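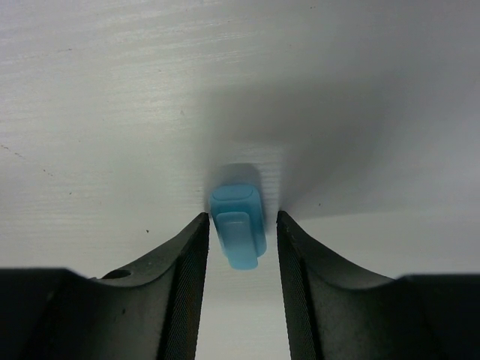
## The heater tester who wears a jumper

The woman who runs the test room at Geslow has switched on 21 portable heaters since last September, and she isn't keen on most of them. She asked us not to use her name, as her brother-in-law sells the things.

"People ring up wanting the one that's cheap to run," she says. "A 2,000 watt heater uses 2,000 watts. You can paint it to look like a log cabin if you like."

Her own favourite is the Marino, an oil-filled radiator with all the charm of a filing cabinet. It's slow to get going, but it's silent, and the thermostat does what the dial says. The Mondach fan heater warms a box room far quicker. "You just can't hear anyone in it. Some families would pay extra."

She is less kind about the Iturix, a glass panel that costs £698 and is worked from your phone. "Lovely object. I've been locked out of it twice."

Would she buy one heater for a whole house? "No. Put it in the room you sit in and shut the door. My mother worked that out without an app."

And at home? She has gas, and a second-hand Marino on the landing for when the boiler sulks.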